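4.2 Refuse left at shared work areas

Interviews in Trostaden and Danduma covered 11 shared workshops. Users in both towns were asked who they thought should clear waste from a table after a session. In Trostaden most named the last person to leave. In Danduma the answers were split, and five workshops had no written rule at all. Bags and wrappers made up most of what was left behind - heavier scrap was usually taken out the same day.
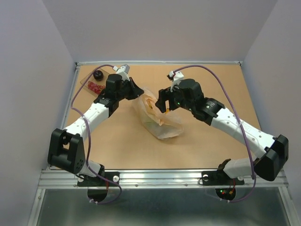
Figure 3. Crumpled bag on a tan work surface.

One respondent in Danduma objected that a written rule changes little when the nearest bin is in another building, and asked why the survey had not recorded the distance. We added this item in March, before the visits to Abugri. The answers there are reported in Section 5.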